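Draughty internal doors, what do you use?

doorstop_dan
Right, our upstairs landing is freezing and I'm convinced it's the doors. The house is an old place in Sanalham and every door seems to have been hung by someone in a hurry. I've tried the foam tape from the pound shop and it peeled off in a fortnight. What do you lot use? I don't want to spend more than £80 on the whole landing if I can help it. There are wooden doors and then there are MY wooden doors, I swear they move with the weather.
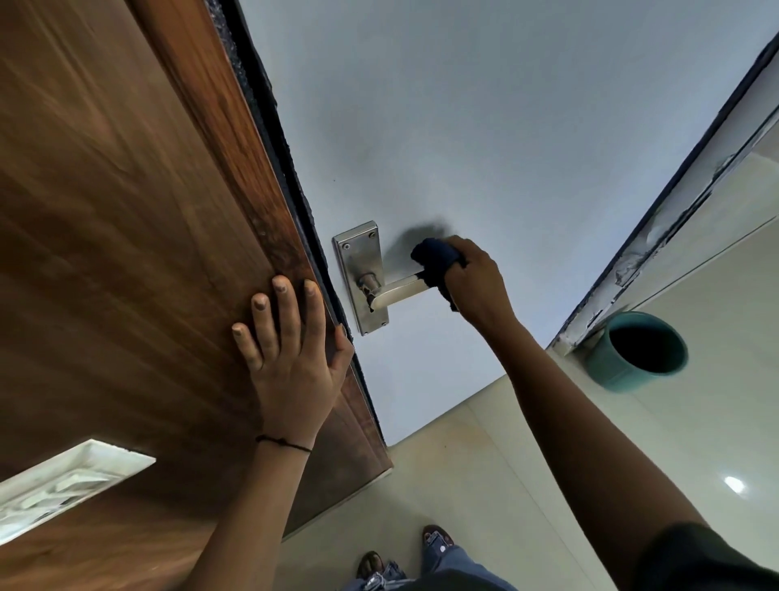
Category: Heating, Draughts and Insulation

marrowfat
Foam tape is rubbish, always has been. Get the rubber stuff with the little hollow in the middle (I had the Grinow one, £18 a roll) and clean the wood with meths first or you'll be back here moaning in April. I did both our bedrooms in an afternoon and the difference was lovely, no more dressing gown over pyjamas over vest!

Noreen Lenihan
I'd disagree with marrowfat there, sorry. We put rubber all the way round and then the door wouldn't latch unless you gave it a good shove with your shoulder. My husband ended up planing the edge and took off too much, so then we had a gap again, only bigger. Curtain on a rail, done. Mine's an old velvet one from my mum's and it's been up for 15 years.

marrowfat
You had the wrong thickness then Noreen. It comes in different sizes, you're meant to measure the gap.

Noreen Lenihan
I did measure it, thank you.

pegtop
Are we sure it's the doors at all? Landings are cold because there's usually a loft hatch over them and the warm air goes straight up. Ours had no insulation on the back of it whatsoever. I stuck a bit of board on and put a strip round the lip, and that did more than anything I'd tried on the doors. Hold a damp hand up near the hatch on a windy night, you'll soon feel it.

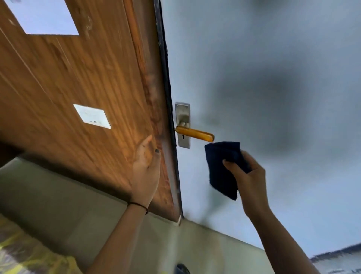
2 min read

doorstop_dan
Ooh, hadn't thought of the hatch. Just been up the steps and yes, there's a proper breeze coming round it. I'm a bit cross I didn't check before buying all that tape. Still think the doors are part of it though, the back bedroom one rattles.

sorkby_sue
If it rattles, move the strike plate over a touch before you buy anything. Costs nothing but a bit of swearing. Agree with pegtop on the hatch. Don't agree with the curtain, ours just collected dog hair.

Noreen Lenihan
We haven't got a dog.

pegtop
Do the hatch first Dan, live with it for a week, then see which doors still bother you. Have you got anything to glue the board with?

doorstop_dan
Half a tube of something in the shed, will see if it's gone hard.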